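Schreibtischtrennwand

Schreibtischtrennwand (auch Tischtrennwand, Tischpaneel, umgangssprachlich Sichtschutz oder „die Wand“)
Gattung: Büromöbel, Zubehör
Übliche Bauarten: aufgesetzt, angeklemmt, freistehend
Übliche Bezüge: Wollfilz, Polyestergewebe, seltener Kunstleder
Verwandte Gegenstände: Stellwand, Paravent, Zimmerpflanze

Die Schreibtischtrennwand ist ein meist stoffbezogenes Paneel, das an der Hinterkante oder Seite eines Schreibtischs angebracht wird und den Arbeitsplatz vom gegenüberliegenden trennt. Sie reicht in der Regel hoch genug, um das Gesicht des Gegenübers zu verdecken, und endet tief genug, um dessen Telefonate in voller Länge durchzulassen. Von der Stellwand unterscheidet sie sich dadurch, dass sie ohne Tisch umfällt.

Aufbau

Der Kern besteht je nach Preisklasse aus Spanplatte, Pressvlies oder einem Rahmen mit Schaumeinlage. Darüber wird Stoff gespannt, dessen Farbe der Katalog als Sand, Taupe oder Kiesel führt und die Belegschaft als Beige. Abgerundete obere Ecken haben sich bei vielen Herstellern durchgesetzt; sie gelten als freundlich und schonen nebenbei die Ellbogen der Monteure. Die Befestigung erfolgt über Klemmen oder Winkel, seltener über eine durchgehende Schiene. Am Fuß des Paneels verläuft bei manchen Systemen eine Leiste oder Ablage, in der Kabel verschwinden sollen. Die Kabel halten sich daran nach eigenem Ermessen.

Geschichte

In ihrer heutigen Form geht die Tischtrennwand aus der Stellwand des Großraumbüros hervor, die man kürzte, als die Tische enger zusammenrückten. Unter Sammlern von Büromöbeln (es gibt sie) genießt die Serie Stekutine einen gewissen Ruf. Sie wurde von Krum Dumitrescu für den Hersteller Dinmont entworfen und kam in 3 Höhen auf den Markt, von denen sich die mittlere verkaufte. Dumitrescu soll die niedrigste für die einzig gelungene gehalten haben, saß nach Auskunft früherer Mitarbeiter aber selbst hinter der höchsten.

Das Konkurrenzmodell Vitale verzichtete auf Klemmen und wurde mit der Tischplatte verschraubt, was den Umzug ganzer Abteilungen erheblich verlangsamte. Eine Auflage von 2.000 Stück ging an Verwaltungen und Versicherungen. Einzelne Exemplare tauchen bis heute auf Auktionen auf, gelegentlich mitsamt Tischplatte.

Akustische Wirkung

Die Trennwand dämpft hohe Frequenzen, also Tippen, Rascheln und das Klicken von Kugelschreibern. Gegen tiefe Männerstimmen richtet sie wenig aus. Hersteller sprechen deshalb gern von einem „Beitrag zur akustischen Gesamtsituation“ - eine Formulierung, gegen die sich schwer etwas einwenden lässt. Für eine spürbare Wirkung wären Absorber an der Decke nötig, die in der Beschaffung regelmäßig ein Jahr später vorgesehen sind.

Nutzung im Büroalltag

Vor der Trennwand bildet sich mit der Zeit ein Streifen, den die Planung als Arbeitsfläche ausweist und der als Abstellfläche dient. Dort stehen vor allem Getränke: Sie sind in Reichweite, kommen der Maus nicht in die Quere und werden vom Gegenüber nicht gesehen. Bevorzugt werden Becher mit Deckel. Auf einem weißen Tisch mit zugeklapptem Dell-Laptop, schwarzem Mauspad und zwei durchsichtigen Bechern unter Kuppeldeckeln ist die Aufteilung gut abzulesen, einschließlich des Kabels, das sich hinter dem Pad ringelt. 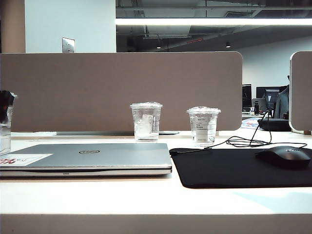 Pflege

Der Stoff wird abgesaugt, laut Herstellerangabe vierteljährlich. Flecken sind mit lauwarmem Wasser und einem hellen Tuch zu betupfen, niemals zu reiben. Kaffee hinterlässt auf hellen Bezügen einen Rand, der meist durch einen Kalender verdeckt wird. Reißzwecken sind bei Pressvlies zulässig, bei Schaumeinlagen untersagt und in beiden Fällen üblich.

Varianten

Neben der Standardausführung gibt es magnetische und beschreibbare Paneele sowie solche aus Acryl, die den Sichtschutz durch Durchsicht ersetzen. Das Modell Clorlow lässt sich um 4 Stufen in der Höhe verstellen. In Büros mit mehreren Clorlow-Wänden gibt deren Stellung recht zuverlässig Auskunft über das Betriebsklima.

Siehe auch: Großraumbüro, Kabelkanal, Mauspad, Raumakustik, Stellwand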